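¿Alguien entiende de dónde sale el 9 % de fallos del método Reren?
26 jul 2022

brolldale_77
Estoy leyendo lo de agarre en cajón con aprendizaje autosupervisado y me pierdo. Dicen 2.605 intentos, pero en la tabla solo evalúan 442. ¿Qué pasa con el resto?

kellberg
El resto es entrenamiento, creo. Viene en el anexo.

marsden_lab
Lo que dice kellberg, con un matiz. Los 442 son intentos con colocaciones que la red no había visto, y el 9 % sale solo de ahí. Yo llevo desde febrero replicándolo con un brazo KUKA y bloques alargados, y lo que más me cuesta son los bloques cruzados – el agarre propuesto cae casi siempre en el cruce.

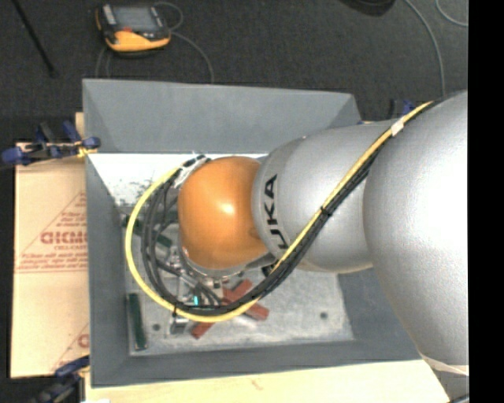

Probé a penalizar los puntos donde se solapan dos piezas y mejoró unos 3 puntos, ¡menos da una piedra! Ojo también con las paredes inclinadas del cajón, que el artículo ni las menciona. Si quieres te paso mi configuración.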